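How to Keep a Food and Skin Diary for a Child With Eczema

Updated September 2026

A food and skin diary is a daily record of what a child eats, what goes on the skin, and how the skin looks. Doctors and dietitians often ask for one when a child has eczema that keeps flaring and the cause isn't clear. It does not diagnose an allergy. It gives the clinic something better to work from than memory.

Do not cut foods out of a baby's or young child's diet on your own while you keep the diary. Milk, eggs and wheat supply a large share of a small child's calories and protein, and removing them without a replacement can slow growth. Keep feeding as usual unless your doctor has told you otherwise.

What you need

A notebook with lined pages, or a notes app that both parents can open. The printed Brorell diary has ready-made columns and enough pages for 26 days. The Cindex app does the same job and lets you export the record as a single file. A plain notebook works just as well.

You also need a kitchen scale if your child's weight is being watched, and a pen that stays with the notebook.

Step 1. Set up the page

Use one page per day. Draw five columns: time, food and drink, skin products, skin score, other. Write the date at the top and the child's weight if you have a recent one. Number the pages.

Step 2. Choose a skin score

Use a scale from 0 to 3.

0: clear
1: dry or slightly rough
2: red and itchy
3: cracked, weeping or bleeding

Score the same areas each day. For most children these are the cheeks, the insides of the elbows, the backs of the knees and the wrists. Score once in the morning before cream goes on and once before bed. The same person should do the scoring if possible, as two adults will often give different numbers for the same patch.

Step 3. Write down food at the time it is eaten

Put down the food, the amount eaten and the brand if it came in a package. "Half a banana" is useful. "Fruit" is not. For mixed foods, list the parts separately. A hot dog is a bun and a sausage, and each has its own ingredient list. With fish, write which kind, and whether it was breaded.

Include drinks, vitamins, liquid medicines and tastes from someone else's plate. If you are breastfeeding, ask the clinic if they want your meals recorded too. Some do and some don't. 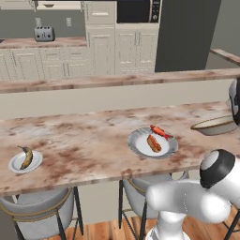 Step 4. Record everything that touches the skin

List creams, ointments, bath products, sunscreen and wipes, with the time each was used. Note any change of laundry detergent. If you use a prescribed steroid, write the name, strength and where you put it. Moisturizers can go down in short form. We write J for Jidholm ointment and M for Macedo bath oil, with a key inside the front cover.

Step 5. Fill in the "other" column

Use it for sleep, fever, colds, teething, vaccinations, hot weather, swimming, new pets and visits to homes with pets. Illness and heat are common reasons for a flare and are easy to blame on lunch if they aren't written down.

Step 6. Review every 2 weeks

Read back through the pages and mark each score of 2 or 3. Look at the 12 hours before each one. Hives, swelling or vomiting that come on within two hours of a food are a different matter from a slow eczema flare, so mark those entries clearly and call the doctor before giving that food again.

Don't expect a clear pattern from the first review. Eczema comes and goes on its own, and one bad day after one meal means very little.

When to stop writing and get help

Call emergency services for trouble breathing, swelling of the tongue or throat, or a child who becomes pale and floppy. See a doctor the same day for yellow crusts, spreading redness with fever, or clusters of painful blisters. Make an appointment soon if your child is losing weight, has stopped gaining, or is refusing feeds.

Bring the diary, any food packaging you saved and the tubes of cream to the appointment.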